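How a robot is shown a job

A robot arm does not know what a shirt is. It has motors, which turn its joints, and a computer, which tells the motors how far to turn. Somebody has to supply the numbers. For a simple job, such as moving a box from one fixed spot to another, a programmer can type them in. For a job like sorting clothes this is very hard. A shirt dropped twice lands in two different shapes, and each shape needs its own set of movements.

One answer is to show the robot. Engineers call this a demonstration. A person does the job and a computer records every movement of the hands, many times each second.

At Umside, where this page was written, people use a gripper held in the hand. It has two fingers that open and close, like the fingers on a robot arm. The person carries it to the place where the work is. The recording stores what the gripper's camera saw, where the gripper was, and how wide its fingers were open.

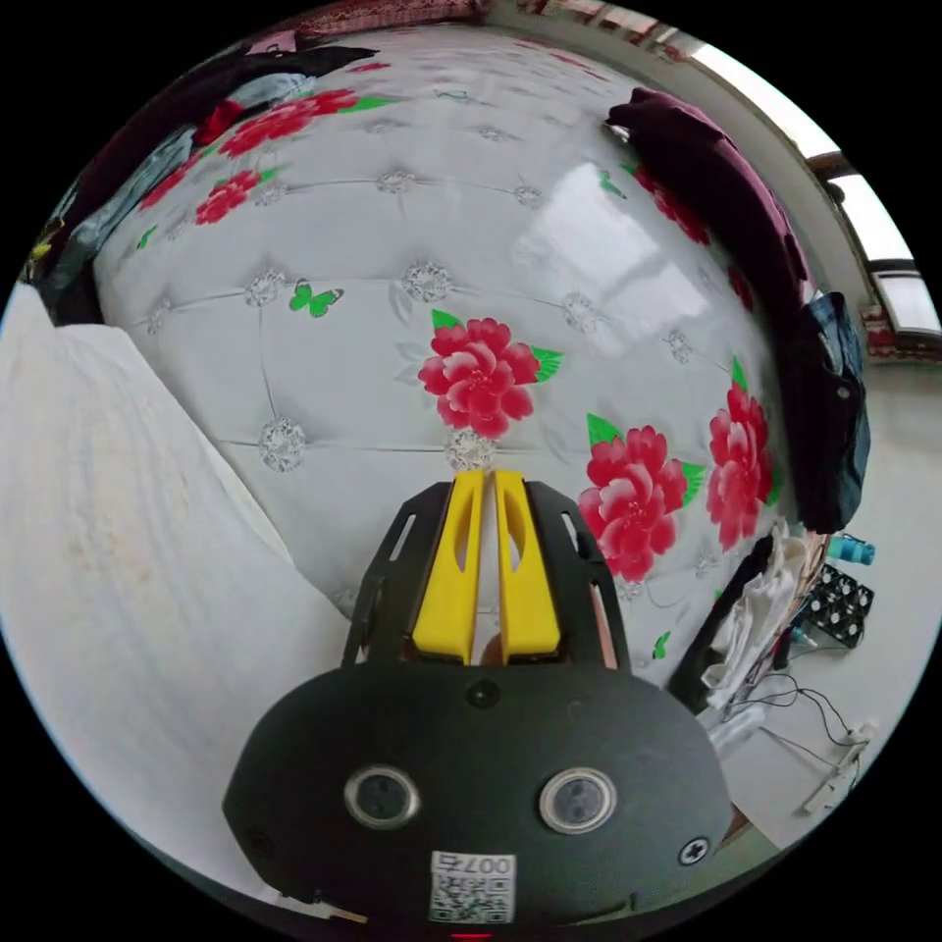 Thanasis Papadakis asks why the person can't wear an ordinary glove and pick things up the normal way, as that would be much quicker. It would be quicker. The trouble comes later, when the recording has to be copied by a machine. A human hand has five fingers and can pinch, scoop and roll cloth. A robot with two fingers cannot follow most of those movements. If the person also has only two fingers to work with, the robot can try the same thing.

The other way is remote control, or teleoperation. The person moves a set of handles and a real robot arm follows. The Barnus arm in our workshop is driven like this. It is slower, and the person cannot feel the cloth through the handles, but the recording comes from the robot's own joints and nothing has to be converted.

Some jobs need two hands. Folding is one, as a sleeve has to be held while the other side is brought across. With hand-held grippers the person takes one in each hand, and both recordings must share the same clock. If one clock runs late, the robot learns to let go before it has a grip. 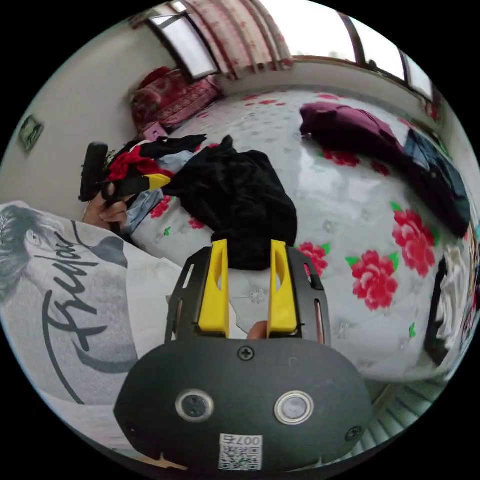
A single recording teaches very little. The computer needs many of them, and they must differ. Our clothes set has 194 recordings so far, and the plan is to reach 4,000. Dark clothes need plenty of attention, because folds are hard for a camera to pick out on black cloth. The crumpled black heap on the bed is difficult for that reason, and the brighter clothes beside it are easier. The bedding matters too. Red roses on a pale sheet could be mistaken for something to pick up, so the computer must also be given recordings made on plain sheets.

When the recordings are ready, the computer looks for patterns that link what the camera saw to what the gripper did next. This step is called training. Ours takes 29 hours. Afterwards the robot is tested on clothes that were in none of the recordings.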